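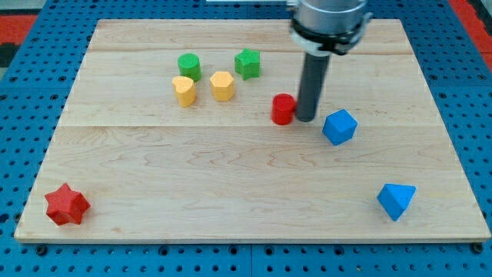

*Fig. 1. Coloured wooden blocks on a maple board.*

**Handout 3: Sorting, and why your piles are different from mine**
Pludcombe evening course, Things and How We Group Them
Tutor: Snežana Matić

Please bring this sheet back next week. I print 20 and get four back, and I refuse to believe they're being framed.

### Where we'd got to

Last time we agreed that a "kind" of thing is a decision somebody made. Cledwyn Watkins then spent the break arguing that a teaspoon is simply a teaspoon, and we'll leave him to it.

### Colour or shape

Keep Fig. 1 beside you. Suppose I ask for "the ones that go together". Most adults start with colour and put the yellow heart with the yellow hexagon. Fair enough. Now look at the green cylinder and the red cylinder. They share a shape and stand a little way apart, and people who were quite content with their yellow pile begin to fidget.

You can't satisfy both rules with one set of piles. Put the heart and the hexagon together and you've chosen colour. Put the two cylinders together and you've chosen shape. Do both at once and you've chosen to annoy whoever has to tidy up after you.

Some terms, which you will need for the written task:

- **Attribute**: something you can sort by (colour, shape, height).
- **Value**: what a given block has for that attribute. Red is a value. So is "short".
- **Cross-classification**: sorting the same things twice by different attributes, without losing your temper.
- **Residue**: whatever is left on the board when you think you've finished. In most kitchens this is a drawer.

### The trouble with names

A cylinder lying on its side is still a cylinder. We all nod at this. Yet tilt a cube so that a corner points up, as the blue one does, and somebody in every class calls it a diamond. Position has crept in as an attribute without being invited. Write down your rule *before* you touch anything, and include whether position counts.

The heart causes its own bother. It is a prism with a heart for its outline, which puts it in the same family as the hexagon, though hardly anyone files it there of their own accord. Aurelio Lorente's group last January made a category called "nice ones". I gave them half marks, as it was at least applied consistently.

### In pairs (board work)

1. One of you sorts in silence. The other writes down the rule they think is being used.
2. Compare. Do not negotiate.
3. Swap over, same blocks, new rule.
4. Sort by two attributes on a grid. Leave the empty squares empty; they are part of the answer.

### For next week

Choose one shelf or drawer at home. Write a page on the rule it seems to follow, the rule you'd claim it follows, and the residue. Spice racks are banned. I have read enough about cumin.

Reading: Viner, chapter 2, skipping the poem.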